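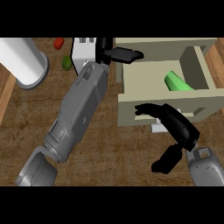 Brown wooden tabletop with two robot arms, computer rendering.

Girkus Reading Room - progress report, May

To: Margit Szalai
From: Danica Murín

Margit, quick one this time, Veronika is out and I'm doing her half as well. Full spending sheet comes separately.

Where we are. Evening literacy classes are running in both rooms now. 88 adults signed up, up nicely on the winter. Most are from the Linar side of the river, which is what we said we wanted in the application. Attendance good in the early slot, patchy in the late one. The bus is the trouble - last one back leaves before class ends. Tamás has written to the bus company twice. No answer so far. Meanwhile we start the late group earlier and cut the break.

Teachers. 4 on the roster, all trained on the new workbook. Rozália Katona took over the beginners and they like her a lot. She wants fewer worksheets and more real stuff: pay slips, clinic letters, school notes home. I agree. We moved a bit of the printing money over to photocopying for this, same budget line so I dont think it needs your sign off. Tell me if it does.

Books. The Forkico order came in short. Large print titles missing, and one box was the wrong level completely. Sent back, credit note promised. Until then the large print group is sharing.

Child corner. Open, but only for the early slot. Parents keep asking for the late one too. Can't do it without a second paid person and that's not in this year's money. Would like to talk about it before the renewal form goes in.

Testing. First round of reading checks done with the beginners. 30 people sat it, and 3 asked to stop partway, so we let them and will try again one on one. Results are still with Veronika, she is typing them up. I don't want to give you a number off the top of my head.

Problems. Heating in the back room, again. Landlord says the part is orderd. Also the sign-in tablet keeps logging out, so we're back to paper, and somebody has to copy it all over at night (me).

Next: summer timetable, second reading check, the large print books if they ever show up. Tamás is drafting the timetable and will send it to you direct.

One thing I need from you - can the unspent travel money go to bus passes? Need a yes or no before we print the summer flyer.

Danica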